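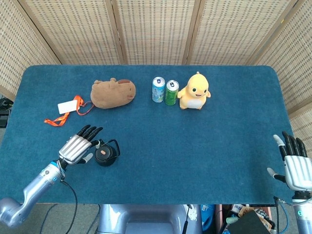 A sorting table at Stelutach, with a folding screen behind it.

Renata Huenchumán runs the lost property desk at Stelutach, a conference hall that logged 2839 items last year. Most of them are small. Lanyards, drink cans and plush toys come in after nearly every event.

"Cans go out the same day, opened or not," she says. "We don't store drinks. A plush toy gets a tag and a shelf number."

Sorting is done on fabric. Huenchumán asked for a dark cover after a season on bare tabletops. "A white card shows up on teal. So does an orange ribbon. On a pale top I was missing cards." The cloth is vacuumed at 7 a.m. and replaced when the nap wears flat.

The screens are woven panels in wooden frames, folded around the table to keep sorting out of view of the entrance. They are light enough for one person to move.

Blank cards are kept for 80 days with their lanyards attached. Cristóbal Jara, who enters the records, writes down the ribbon color first. "People remember the color. They rarely remember what the card said."

Toys have the best return rate. Of 527 logged by July, all but 23 had been claimed. Those go into a closed bin until the fall count.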